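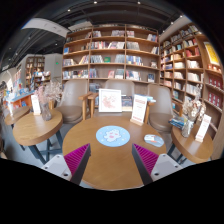
Refinishing a round table top -- oil or water-based poly?

Posted by rcrenshaw, Mon 10 August

I have a small round wood table that gets used every day, mostly for breakfast and homework. The finish has gone dull in front of two of the chairs and there are a few rings that won't clean off. I want to redo the top only and leave the legs alone.

My plan is to sand it back, then put on three coats of water-based poly in satin. My brother-in-law says water-based looks like plastic and I should use a wiping oil. The color is a light honey brown and I would like to keep it close to that. What would you use?

tudell_lalit

Check whether it is veneer before you sand anything. Look at the edge and the underside. If the grain on top doesn't match the grain underneath, go easy. I went through the veneer on a sideboard in under a minute with a random orbit sander and there was no fixing it.

If it's solid, water-based is fine. Oil-based will turn it more orange over a few years.

Musport

I disagree on the water-based for a kitchen table. I did ours with it and the spot where my son rests his arms got sticky by the second winter. Skin oil and hand lotion seem to do it. Oil-based poly on the replacement top has held up fine so far. It does yellow, but on a honey color who would notice.

chantelle_m

Sticky usually means it didn't get enough cure time, or something in the cleaner is softening it. How long did you wait before using the table? The can says a few days. I give it closer to a month before anyone puts a tablecloth or placemats on it.

Musport

We waited a week. Could be the cleaner, I suppose. I still wouldn't go back.

rcrenshaw

Looked underneath with a flashlight. I think it's solid, several boards glued together. You can see the joints and they line up with the ones on top.

The other problem is stickers. My daughter puts them on everything. How do I get the glue off without making a mess of the sanding?

thabiso77

Hair dryer on low, lift slowly with a plastic scraper, then mineral spirits on a rag for what's left. Let it dry fully before you sand or you just push the glue into the grain. Don't use a metal blade.

tudell_lalit

What he said. Also you may find a darker or lighter circle where a sticker has been for a long time. Sanding evens that out most of the time.

rcrenshaw

Thanks. What grit should I finish at? I've seen 220 and I've seen people going to 600.

chantelle_m

Stop at 220 under poly. If you go finer the first coat has less to grab. I use 400 very lightly between coats and wipe with a damp cloth. Save the 600 for after the last coat, and only if you feel dust nibs.

thabiso77

I stop at 180 and have never had a problem, but 220 won't hurt.

Musport

Whichever you buy, test it on the underside first and look at it in daylight.

rcrenshaw

Going to try both on the underside this weekend, one on each half, and let my wife choose. I'll report back, though the top itself may have to wait until October when we can eat somewhere else for a week.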